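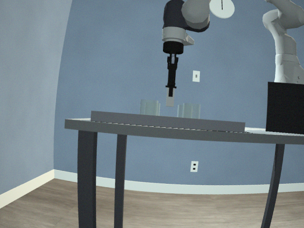
3.2 Release rules for held objects

Draft practice at Nanstead lets an operator open the gripper once the planner reports arrival. We think thats too loose. Arrival is a joint-space event and says little about what sits under the fingers. Take the simulated setup of Figure 4: a small flat piece held upright over the gap between two clear glasses, a long board in front hiding their bottoms. From this side the clearance at table level can't be read at all. So, rule one: no release on a single view where the contact area is hidden. Rule two, the second arm holds still with its brakes on until the first is clear of the table.

Figure 4. Simulated tabletop, held piece above two glasses.

Both rules were checked over 1,637 logged runs in the Mowat simulator. Rule one stopped 221 of them. Han-gyeol Myung went through the stopped runs by hand, and Bit-na Ji re-ran 30 with an added side view. Results in the next section. Transparent objects get no exemption, even where the depth estimate look fine.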